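Speaker notes: Making a reality series on a small budget
Orbridge screen industry evening, November

Start when the doors close. House lights half down. Skip the bio, it's in the program.

Opening. I produced Hokstead for two seasons. Nine contestants, one shed, and a prize nobody outside the trade would have crossed the road for. Ask who has seen it. Ask who has seen more than one episode.

Casting. We had 300 applications for the first season. Most people sent a showreel. The ones we rang back had filmed themselves at home doing the job badly and fixing it. Mention Cletus and the hinge. Keep it short, he may be in the room.

Format. We started with an elimination every episode and dropped it after the pilot. Viewers were getting to know people just as they left. In the final version everyone stays until the halfway mark. The network needed convincing. Read out the first line of their email.

Money. Set build was the biggest line after wages. We hired the shed by the month and slept crew in the caravan park at Rondonuwu. Don't give the total. If pressed, say it was less than one night of a studio singing show.

Editing. 740 hours of footage came back from season two. Marisol cut the whole series with one assistant. Her rule was that a quarrel stays in only if it changes what gets built. Play the kitchen clip here (99 seconds, check sound first).

Music. Olik did the theme. Colour grade was done in the same building, so notes got answered the same day.
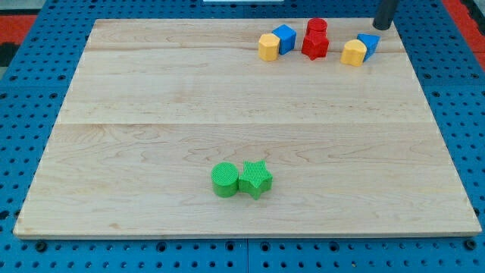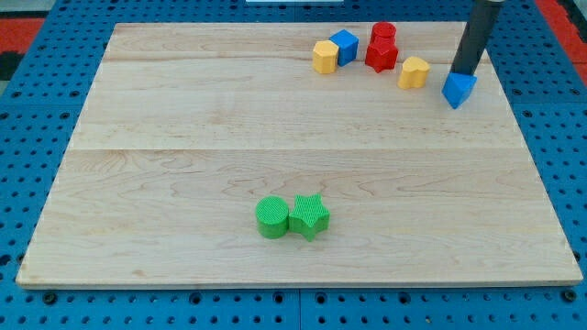

Mahsa Shirazi asked whether dropping the weekly elimination cost the show viewers in its first month. Yes, it did, and the figures came back after the halfway episode. She then asked if we would do it again, and I said we would, but I'd warn the network sooner. Add this to the format section before the next talk.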